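From: Gerardo Martinelli
To: odd-edibles list
Date: 5/12/23
Subject: Re: [odd-edibles] Pickled candy swap, round 2

Dörte Reinholz wrote:
> Got my box from Gerardo yesterday and I have opinions. The salted
> plum gummies are wonderful and I ate the whole bag in the car. The
> Bianchini anise drops taste like a dentist's office. And what on
> earth is the gray stuff in the jar with no label? My husband thinks
> it's grout. Is it food? Do I have to try it before I fill out the
> score sheet?
>
> Also, can we please settle how much everybody sends? My last box
> cost more to mail than it did to fill.

Hi all,

Dörte, the gray stuff is food! It's black sesame and vinegar fudge, I made it myself, and the label must have come off in the mail (I used the cheap stickers again, my fault). Keep it in the fridge and eat it cold. At room temperature it goes kind of slumpy and the vinegar gets up your nose. You don't have to finish the jar to score it, one honest spoonful counts.

Since she asked about the rules, and since Harish asked me the same thing off list, let me put down what I think we agreed to back in October. Yell if I have any of it wrong.

1. Box size. Keep the food under 900 grams before packing. That's plenty, and it keeps most of us in the cheaper postage bracket. Ottavio, I love you, but the jar of brined walnuts weighed more than everything else put together.

2. Drinks. Still a no for the mailed boxes, after what happened to Nermin's packet of sour noodles (they arrived marinated). Bring your bottles to the next in-person tasting and we'll pour them there. I want another go at the smoked barley tea anyway, I don't think I gave it a fair shake after all that licorice.

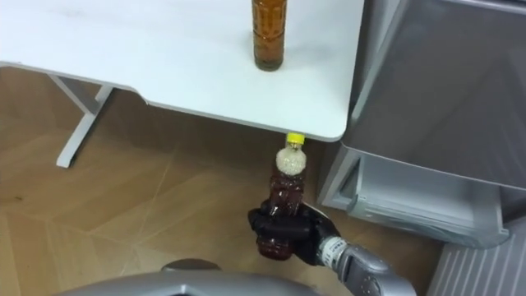
3. Labels. Write what it is, what's in it, and when you made it if you made it. Harish can't have peanuts and Nermin doesn't eat gelatin, so please, the ingredients go on everything, even if you think it's obvious. Yes, I see the irony, I'm the one who sent the mystery jar.

4. Scores. Each item gets a number for taste and a separate number for weirdness. Don't average them! Last round somebody averaged them and the Custanik onion toffee came out looking mediocre, when really it was a triumph of weirdness and a crime against toffee.

Now the actual report on my box, which came from Nermin and was the best one I've had. She went heavy on the Stuson line, the ones with the wrappers you can't get open without scissors. The cucumber lollipop is fine for the first minute and then you hit some kind of dill center and your whole face changes. I gave it a high mark for both. The chili corn taffy pulled on a filling, so consider yourselves warned.

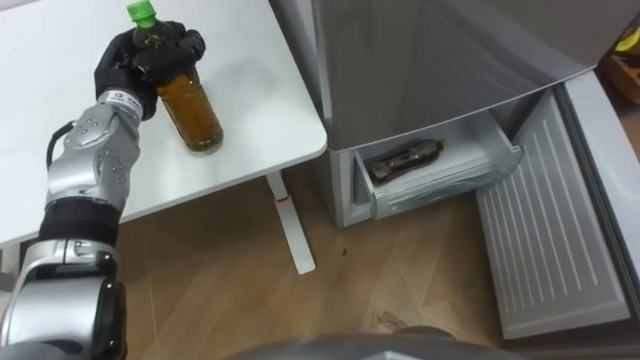
Is it safe to keep homemade vinegar candy past the swap deadline?

It depends on how wet it is. Hard candy keeps for ages in a dry tin, but anything soft like fudge or jelly should live in the fridge and be eaten inside 15 days, and if it smells off before then, throw it out.

The winner of the box, for me, was a little paper bag of dried cheese curds from Banutdale that Nermin tucked in at the last minute. They look like gravel. They sound like gravel too, the dog left the room. But you hold one in your cheek for a while and it softens up and turns salty and sour and a bit like yogurt, and then you want another one. I had meant to save half for my sister and I did not.

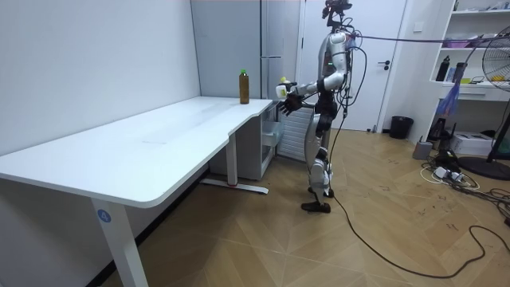

I tried one with honey, which was nice, and one crushed over tomato soup, which was even better. Nermin, how much would you want for a bigger bag? I'd happily trade you a jar of the fudge (with a label!) or pay you back for it.

The only flop was the beet marshmallow. Lovely color, I'll give it that. It tastes like somebody dropped a regular marshmallow in the yard and rinsed it. I toasted the second one over the stove in case heat helped and it got worse, sort of dirt plus campfire. 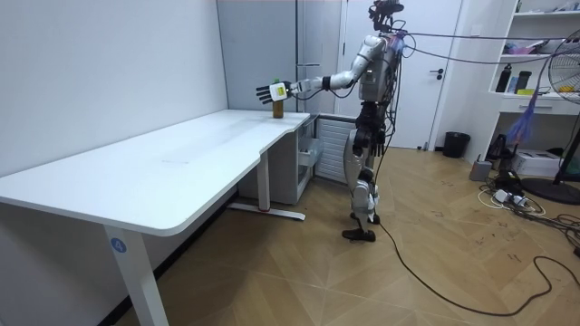

I've still got the third one in a sandwich bag if any of you wants to argue the point.

For the next round I'd like to cap postage at 25 dollars a box, and anyone mailing farther than that can send a flat envelope with just the light stuff. Ottavio said he'd be fine with it. Dörte, does that fix your problem? And does anybody have a source for that sardine caramel Harish keeps bringing up? I've looked in three shops and gotten three very strange looks.

Send me your score sheets when you've got them, any format, a photo of a napkin is okay.

Gerardo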